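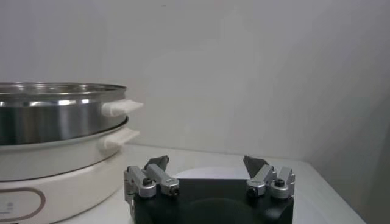 Posting the numbers from the handle-approach comparison before I tear the station down. The question was whether a policy running on wrist camera input alone picks the correct handle when two nearly identical ones sit one above the other. On our steamer the steel pot and the white tier under it each have a white tab handle on the same side, both the same shape, and from the wrist the white tabs have very little contrast against a white wall. Training set was 194 teleoperated demos, all ending in a grasp on the pot handle. Baseline is plain behavior cloning. The variant adds an auxiliary loss that predicts the height of the pot rim in the wrist image, dropped at test time. Same encoder, same action chunk length, same seed list.

Baseline: 61 percent correct handle on first closure. The variant did better on every seed, but the spread between seeds is wide enough that I don't want to quote a mean yet. Most baseline errors were closures on the lower handle.

Demyd Moroz

Share (2) | Reply | Report

Home | Forums | Manipulation | Learning Methods | Search

Miroslava_Holovko wrote:
What is the start pose distribution? If every demo starts from the same side at the same height, the rim loss may just be giving you a better estimate of gripper height, and you could get that from joint encoders for free. Did the baseline have proprioception?

Demyd_Moroz wrote:
Yes, joint positions and gripper width go into both. Start poses are jittered in x, y and yaw. Height is jittered less than it should be, I'll give you that. The appliance also moves between episodes, but only in the plane of the table, so rim height in the world frame is constant. Encoders plus a constant could in principle solve it. The baseline doesn't find that solution.

Yurii_Romaniuk wrote:
Then it's undertrained. I ran something close to this on the Fisero arm in April and plain BC got there with a longer schedule. I'd want to see the validation curve before believing in an auxiliary head.

Demyd_Moroz wrote:
Validation loss is flat over the last third of training for both. I can run the baseline longer, but action loss and handle choice are poorly correlated here. The two handles are close together, so a trajectory to the wrong one costs almost nothing in L2. That was the reason for trying a geometric target in the first place.

Second start region below, approaching with the cooker on the right and the handle pointing left into the view. It was held out of training. The laptop and shelf come into the background from this side, and I left them in on purpose -- a clean wall in every episode would make the encoder's job too easy.
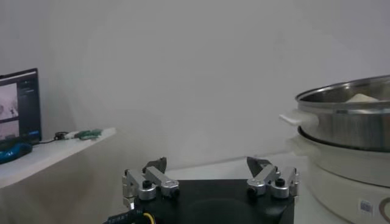

Bohdana Hrytsenko thinks the held-out side is the only result in the thread worth reporting, and that the in-distribution figure should go to an appendix. Her other point was that mirroring the approach changes two things at once, handle direction and background, so a drop can't be assigned to either one without a third condition.

Demyd_Moroz wrote:
Agreed on the third condition. Same side, plain background, everything else fixed. I can get that done before the station goes to the Nanddale group.

Yurii_Romaniuk wrote:
And the longer baseline.

Demyd_Moroz wrote:
And the longer baseline.

Miroslava_Holovko wrote:
Please also vary the height. Put the whole cooker on a riser for half the trials. If the rim head has learned the rim, it should follow. If it has learned table height plus an offset, it will close low every time and you'll know in one session.

Demyd_Moroz wrote:
Good test, and cheap. The riser has to be stiff or contact with the handle will rock the base. I'll log the aux head output during those runs too -- it's dropped from the control path, but the weights are still in the checkpoint.

Comments (11) | Share (2)

This site uses cookies to keep you logged in and to measure traffic. Accept | Settings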